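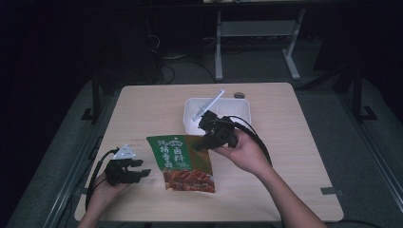
手持夹爪采数据的桌面小窍门(厨房小物篇)

上次写完怎么收拾工具墙,好几位读者留言问我白天到底在忙什么,那这期干脆写工作上的事好了!我在一个叫 Pamum 的小项目里做机器人模仿学习,说白了就是人拿着夹爪把家务活做一遍又一遍,录下来给模型学。听着挺高级,其实一大半时间都在摆桌子、理线、找掉在地上的勺子(真的,天天找)。

先说结果,免得你们翻到最后。我们攒了 2,233 条示范,全是厨房里的小活儿:拿起调料袋、放进餐盘、把勺子摆正、挪一挪小罐子。然后拿其中一部分做对比,一组是每次都把东西摆在老位置录的,另一组是每次随手乱放录的,两组各 200 条,训练设置一模一样。测试的时候各跑 100 次,乱放的那组明显更稳,东西稍微歪一点也能夹到。老位置那组呢,袋子转个方向它就对着空气夹,看得我又气又想笑。

所以第一条窍门:别把桌子摆得太漂亮!我以前做事喜欢横平竖直,录之前还要拿尺子比一比,现在想想都是白费劲。袋子斜着放、横着放、离手近一点远一点,都录。我的懒办法是闭着眼睛往桌上一放,落哪儿算哪儿,只要别掉下去就行。

第二条,软包装要单独练。盒子、杯子这种硬东西好办,软袋子可就烦了,平躺在桌上的时候几乎没有边可以夹。我试下来比较顺手的做法是一只手的夹爪轻轻压住一头,另一只手从封边那里斜着进去,夹住以后停一小下再抬。停的那一下很要紧,我们早期的示范抬得太急,模型学去了,夹爪还没合拢胳膊就往上走。后来我挑出 273 条重新录,专门放慢合拢的那一段,软袋子的成绩才上来。

第三条是理线。夹爪后面拖着线,两只手一交叉就容易缠。线顺着小臂走,隔一段用魔术贴松松地绑一下,手腕那儿一定留个弯,不然一翻手就被拽住,录出来的动作会一顿一顿的。魔术贴我买的是 Ullow 的宽款,窄的勒得慌。扎带就别用了,拆一次剪一次,还容易剪到线皮(别问我怎么知道的)。

第四条,夹爪上的标记要保持干净。带点状图案的那种小标记,沾了油就反光,定位会飘。我每录完一轮用干的眼镜布擦一下,酒精棉片我也试过,印刷的图案被我擦花了一块,只好重打。打印用哑光纸,亮面纸省省吧。

第五条,带格子的餐盘是好东西。分格的盘子等于自带目标位置,“放进左边那格”比“放到盘子里”好判断得多,事后标注成功失败也快。不过盘子轻,夹爪一碰就跑,我在底下垫了点防滑垫,厨房抽屉里铺的那种,剪一小块就够。勺子柄搭在盘沿上的时候最难夹,这种姿势要多录几条,别嫌烦。

还有桌子。反光的台面会让相机看不清深度,我们换过三张,最后留下的是浅色木纹的,颜色淡,黑夹爪在上面很显眼。灯光我本来以为越亮越好,后来发现亮度一直不变才省心,窗帘拉上,从早录到晚都一个样。

最后说说手。握着夹爪录一下午,大拇指根会酸得拧不开瓶盖。我现在录四十分钟歇十分钟,歇的时候顺便把刚才的片段快进看一遍,有坏的当场删掉,比攒到星期天一口气看舒服多了。Leblanc 那边做类似数据的朋友说他们是两个人轮着来,一人录一人摆东西,我觉得也挺好,就是得先说好摆东西的标准,不然两个人的“随便放”差得很远,有的人随便放出来还是一条直线!

防滑垫和哑光纸的尺寸我放在评论区了,下期回到厨房正题,讲讲 Nustitdale 那套密封罐的盖子怎么洗。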